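Household Robots: Which Chores Are Worth Handing Over

Updated February 4, 2025

Most chores fail at the grip. An arm that lifts 6 pounds can still drop a wet glass. Before buying or building anything, sort the work by how the object behaves when touched.

Ready now, with setup
Floors, if cords and socks are picked up first.
Moving dry, firm items between fixed spots on a counter.
Sorting fasteners by size on a flat tray.

Not ready
Folding fitted sheets. The Foltdale unit took 9 minutes per sheet in December and left the corners loose.
Washing knives.
Anything inside a deep drawer.

Sorting fruit
Fruit sits between the two lists. Apples roll when a finger lands off center. Bananas stay put but bruise, and the curve means the gripper has to turn to match before it closes. Set the closing force on the softest fruit in the batch and leave it there.

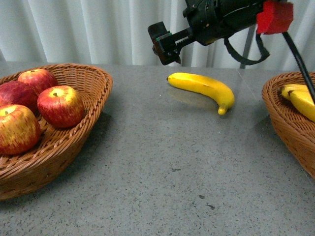 Use shallow baskets. A tall rim blocks the wrist on the way down, and the arm will stop or push the basket across the counter. Put a rubber shelf liner under each one. Keep other fruit at least a hand's width from the piece to be picked.

Light from one side throws shadows that some vision software reads as edges. Two lamps at equal height fix most of it.

Cost check
A Jeon arm with a basic gripper runs more than $2,000. Clearing a fruit bowl by hand takes under 60 seconds. For a shop that sorts all day the math is different.

Corrections to Vija Priedītis.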